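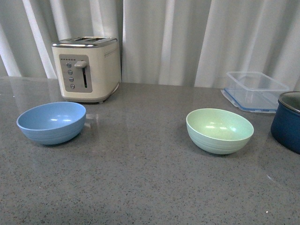
Should a school robotics club spend a whole term on kitchen chores? It should, and I'd take that over another season of battle bots.

Opinion > Schools > Clubs

Two years helping out with the Kesel club now. Every spring same fight. Parents want the arena, the sparks, the trophy. The kids in the Ument group picked bowls. Put one bowl in another bowl, that's the task. Sounds like nothing. Try writing it down so a machine can follow it.

They logged 78 tries in April. Most of them bad. And they argued over every one, in a good way, whether a tilted bowl counts as stacked, who gets to decide, what "done" even means. I never heard that kind of talk at the Gusar Cup. There it's win or lose and pack up the van.

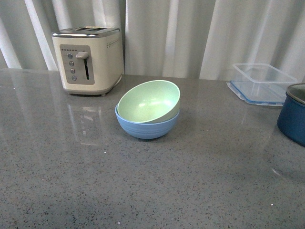
Then theres the money. Our last arena bot ate $1458 and was scrap after one afternoon. Bowls are cheap, and everybody has a counter at home to practise on, so the kid with no garage isn't behind from day one.

Yes it's slow. Yes, open house is a hard sell, grandparents politely watching a bowl. Fine. Give them 15 minutes and a chair. I'd still like the Szénási prize people to add a household class next year, and I'v written to them twice. No reply yet.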